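The Five-Minute Front Room

Company in ten minutes. Coffee table a mess. You know the feeling.

Thilini Siddiqui has lived with the big carved settee for years, and she does not baby it. Guests sit there. Kids too. What she fusses over is the table — dark, glossy, a thin trim line along the front and a little ornament in the middle. Every crumb shows. So does every tissue.

Her rule: table first, cushions after, carpet last. Trash goes straight in the basket, no piles, no trips to the kitchen with one thing in each hand.

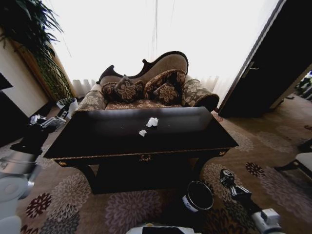
Cushions first, always, says Imogen Sedgwick, and she won't be talked out of it. Fix the big soft stuff and a person walking in never even looks at the table. She has a damask sofa of her own and swears by two good thumps per cushion.

Thilini disagrees. A shiny dark top is the first thing you see from the door, she says, and a crumpled tissue on it might as well be lit up. Bottles and cans go before anything gets wiped. Empty them at the sink, then recycling.
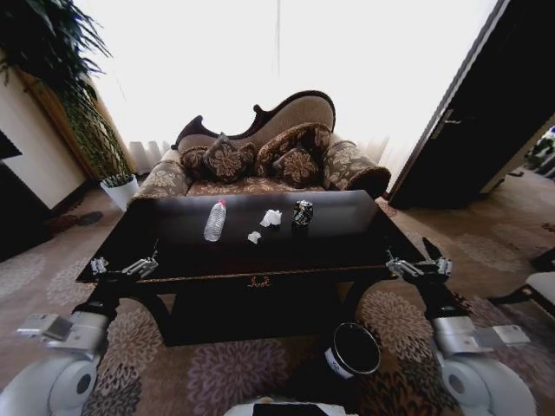 Then the cloth. Soft, barely damp, one pass down the length and a dry one right behind it. No spray on the wood — spray the cloth if you must. Go easy round the metal bits, polish gets stuck in them and goes chalky. An old tooth brush gets it out.

Cushions: big ones to the back, small ones in front. Done. Put the kettle on.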